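Rapport de projet tutoré
Étude comparée des clauses de règlement amiable dans les contrats de prestation technique
Master 2 Droit des contrats et modes alternatifs de règlement des litiges

1. Objet du rapport

Le présent rapport porte sur la rédaction des clauses instituant un préalable amiable obligatoire dans les contrats de prestation technique conclus entre professionnels. La question posée au départ était la suivante : dans quelle mesure la rédaction de la clause conditionne-t-elle la recevabilité de l'action au fond lorsque le préalable n'a pas été respecté ?

Le corpus comprend 134 contrats, communiqués sous forme anonymisée par le cabinet Temilholm. Les annexes financières ont été retirées avant communication. Les conditions générales ont été conservées lorsqu'elles étaient signées ou paraphées. Les contrats portent sur la maintenance, l'intégration de systèmes automatisés, le développement de logiciels et l'assistance à la mise en service.

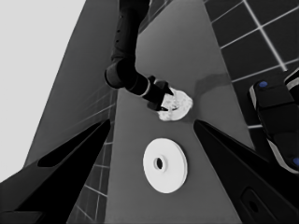 Les contrats de consommation et les contrats de travail sont exclus du périmètre. L'arbitrage n'est traité que lorsqu'il constitue le second palier d'une clause combinée. Les contrats soumis à un droit étranger n'ont pas été retenus, même lorsque la clause amiable était rédigée en français.

2. Cadre juridique

La Cour de cassation, réunie en chambre mixte, a jugé le 14 février 2003 que la clause instituant une procédure de conciliation obligatoire et préalable à la saisine du juge constitue une fin de non-recevoir qui s'impose au juge si les parties l'invoquent. La même chambre mixte a précisé le 12 décembre 2014 que la situation donnant lieu à cette fin de non-recevoir n'est pas susceptible d'être régularisée par la mise en œuvre de la clause en cours d'instance.

La difficulté se déplace donc vers la qualification. Une clause qui se borne à prévoir que les parties « s'efforceront de résoudre leur différend à l'amiable », sans condition particulière de mise en œuvre, n'institue pas une procédure obligatoire dont le non-respect serait sanctionné par l'irrecevabilité. Le rédacteur doit donc préciser le caractère préalable de la démarche et en organiser le déroulement.

La prescription obéit à l'article 2238 du Code civil. Elle est suspendue à compter du jour où, après la survenance d'un litige, les parties conviennent de recourir à la médiation ou à la conciliation ou, à défaut d'accord écrit, à compter du jour de la première réunion. La seule existence de la clause dans le contrat ne doit pas être confondue avec cet accord postérieur au litige.

3. Méthode

Chaque contrat a fait l'objet d'une fiche de lecture. La grille comporte les rubriques suivantes :
- existence et emplacement de la clause ;
- caractère facultatif ou obligatoire ;
- désignation du tiers, ou mode de désignation ;
- acte déclencheur et forme de la notification ;
- durée maximale de la phase amiable ;
- répartition des frais ;
- réserve des mesures conservatoires et du référé ;
- articulation avec la clause attributive de juridiction.

Les fiches ont été saisies dans Plernoline, l'outil de gestion documentaire mis à disposition par le cabinet. Une double lecture a été pratiquée sur les clauses dont la qualification restait incertaine. En cas de désaccord entre les deux lectures, la clause a été classée en « indéterminée » et sortie de l'analyse détaillée.

4. Résultats

4.1 Clauses sans procédure organisée

Sur l'ensemble du corpus, 20 contrats ne contiennent aucune stipulation relative au règlement amiable. Parmi les autres, la formule de style domine nettement. Elle figure le plus souvent dans le même article que la clause de compétence, sous l'intitulé « Litiges » ou « Droit applicable », et ne comporte ni délai ni acte déclencheur. Son effet procédural est faible.

4.2 Clauses à paliers

Nous avons relevé 18 clauses à paliers. Le premier palier est une négociation entre responsables opérationnels, le deuxième une réunion entre directions, le troisième une médiation confiée à un tiers. Le passage d'un palier à l'autre est généralement subordonné à une notification écrite. Le point de départ du délai est en revanche mal fixé : certaines clauses visent l'envoi, d'autres la réception, d'autres encore « la survenance du différend », notion qui se prête elle-même à discussion. 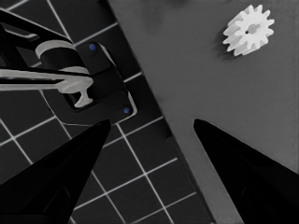 Rapport rédigé dans le cadre du projet tutoré, groupe 2
Version déposée le 26 octobre 2026

4.3 Étude de cas : le contrat Henao / Dranen

Le contrat liant la société Henao, prestataire, à la société Dranen, donneur d'ordre, a été retenu pour une analyse détaillée avec l'accord des parties. Il prévoit une médiation préalable « à peine d'irrecevabilité », ce qui lève le doute sur la nature de la clause. Le médiateur est choisi d'un commun accord. Aucun mécanisme supplétif n'est prévu en cas de désaccord sur sa personne.

Le différend portait sur la réception d'une prestation d'intégration. Dranen refusait de signer le procès-verbal sans réserves ; Henao soutenait que l'utilisation du livrable valait réception tacite. La notification du différend a été faite en janvier par courrier électronique, alors que le contrat exigeait une lettre recommandée avec demande d'avis de réception. Le débat sur la forme a précédé tout échange sur le fond, et la désignation du médiateur a été retardée d'autant.

Les parties ont finalement signé une convention de médiation distincte, qui fixait la mission, la confidentialité des échanges et le partage des honoraires par moitié. Cette convention a également servi à dater la suspension de la prescription. L'accord obtenu comprend un calendrier de levée des réserves et une réduction du solde dû. Son montant est couvert par la confidentialité et n'est pas reproduit dans ce rapport.

5. Préconisations de rédaction

La clause devrait former un article autonome, séparé de l'attribution de juridiction. Elle devrait désigner un centre de médiation ou, à défaut, l'autorité chargée de nommer le médiateur si les parties ne s'accordent pas. Le délai devrait courir à compter de la réception de la notification, avec un terme exprès au-delà duquel chaque partie recouvre sa liberté d'agir. La réserve des mesures d'urgence mérite d'être écrite, y compris pour le référé-expertise, fréquent dans les litiges techniques.

Concernant la notification, nous recommandons d'admettre expressément la lettre recommandée électronique et d'indiquer l'adresse et la fonction du destinataire. Les contrats qui nomment une personne physique deviennent difficiles à appliquer après un changement d'organisation.

6. Limites

Le corpus provient d'une source unique et n'a pas de valeur statistique au-delà de celle-ci. Les avenants n'étaient pas toujours joints, de sorte que certaines clauses ont pu être modifiées sans que la fiche en rende compte. L'issue des différends n'est connue que pour le cas étudié au 4.3. Une comparaison avec des contrats soumis à des conditions générales d'achat publiques reste à mener.

Annexe A : grille de lecture vierge
Annexe B : modèle de clause de médiation préalable
Annexe C : modèle de convention de médiation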